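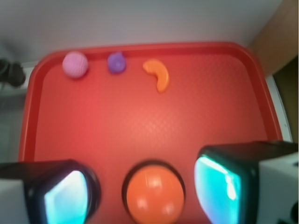 Notebook entry, 05/01/2024
Textile Conservation Workshop, Statberg Building
Entered by: Hanna Bilyk
Subject: Wool dye bath trials, madder, second series

The second series of madder trials was completed under the procedure agreed with Olesia Hrytsenko. The yarn is the undyed two-ply supplied by Birine, from the same lot as the first series. Skeins were scoured, rinsed twice and left in plain water overnight before mordanting.

The alum bath was raised slowly and held for 40 minutes. The dye bath was then held at 141 degrees Fahrenheit for the full period. In the first series the temperature was allowed to climb while the bench was unattended, and the color moved toward brown. Radymyr Antoniuk recorded the temperature every ten minutes on this occasion and his readings are filed with the sample cards.

Results. Skeins A through D came out an even brick red. Skein E is paler at one end, where the tie was too tight. It should be kept as a record of the fault and not used for repair work. Skein F went into the exhausted bath for 30 minutes and gave a soft coral. Ieuan Morgan considers F the closest match to the faded border of the Hrynyshyn coverlet. I agree in daylight. Under the bench lamp the match is less good, and the comparison should be repeated before any thread is committed.

Water. Tap water was used throughout. The two skeins rinsed with added chalk are slightly bluer than the others. Florante Tolentino has asked for a third series in distilled water, which would require a larger container than the workshop now holds.

Stock. Ground madder is down to one jar. The sample cards are numbered through 1,081 and the next series will begin a new box.

Outstanding:
Wash test on A and F, neutral soap, cool water.
Light exposure strips to be cut and labeled, with half of each strip covered.
Order alum and narrow cotton tape for ties.
Return the second thermometer to the paper laboratory.

H.B.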